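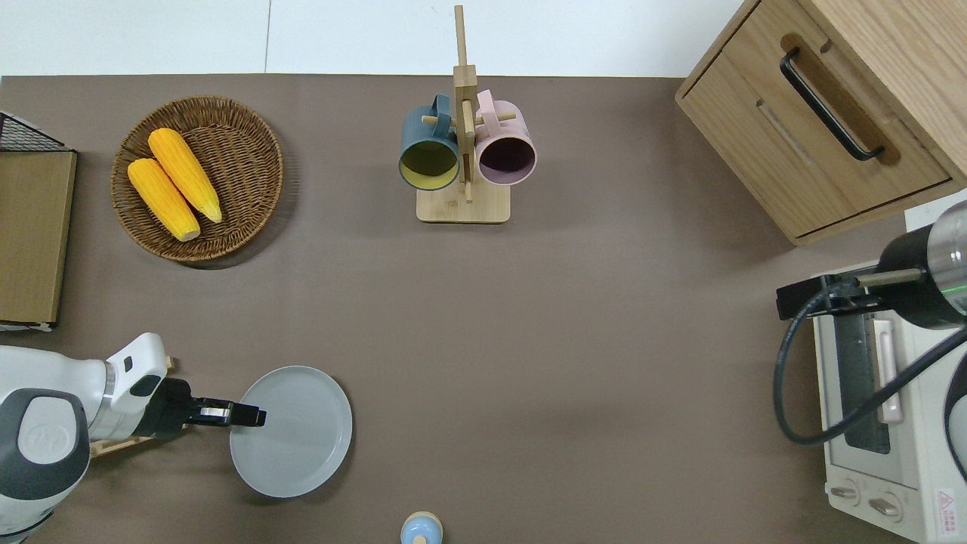

Small kitchens, one worktop – notes for the Florley evening

Slide 1. Welcome, fire exits, tea at the back. Say the talk runs 28 minutes and questions come after.

Slide 2. Start with the mug tree. It takes up one small base and gets the mugs out of the cupboard. Two mugs on it, a dark teal one and a pale pink one. Ask who has more mugs than pegs. Wait for hands.

Slide 3. Baskets. The corn sits in a round wicker one. Good for anything that doesn't need the fridge for long. Mention the Rilusbridge flats here: 14 kitchens, most with a single run of worktop. Wire mesh is easier to wash, wicker looks nicer on the table. Don't get stuck on this, last time it ate up the questions.

Slide 4. Toaster oven. Keep it at the side and leave the middle of the top clear for plates. Remind them to leave a gap round it – check the maker's leaflet for how much.

Slide 5. Boards stored upright. Pass round the Turunen rack. It weighs 440 grams, so one hand is fine.

Slide 6. Drawers. Long bar handles are easier for stiff fingers. If short of time, skip to the plate slide.

Slide 7. Plates. One plain grey plate per person, kept near where you serve.

Handout is on the table by the door. Ikov printed 121 copies, so people can take a spare.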